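Cattaneo open day, Skenville

We drove down to Skenville in October for the Cattaneo open day, mostly to see the grippers before ordering one for our packing bench. Parking is behind the main building and sign-in took longer than it should have.

Decha Somboon ran the gripper session. He starts every comparison in simulation, with the same arm, table and parts each time, and changes only the gripper and its settings. Each gripper gets 30 tries at each item before anyone books time on the real cell. Two were on the list: the Fadanari parallel model and a softer-fingered one from Cliterari. 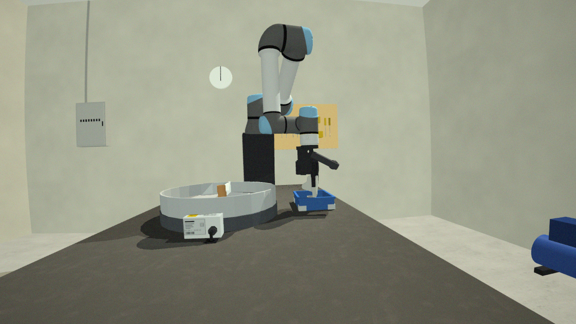

The Fadanari closed faster and was easier to set up. Its default force was too high for thin-walled parts, and Decha turned it down before the second round. Out of 30 tries on the small cartons it got 26. The Cliterari did better on round parts but was slow to let go, which would bother us on a long shift.

I asked how well the simulated results carry over to the real cell. Decha said reach and collisions match closely, friction less so, and he wouldn't buy on the simulated figures alone.

After lunch we had a turn on the controller. The colour coding on the menus helps, though the pendant is heavy. Cattaneo lends grippers for trial at $600 for 2 weeks, credited if you buy. We've put our name down for the Fadanari.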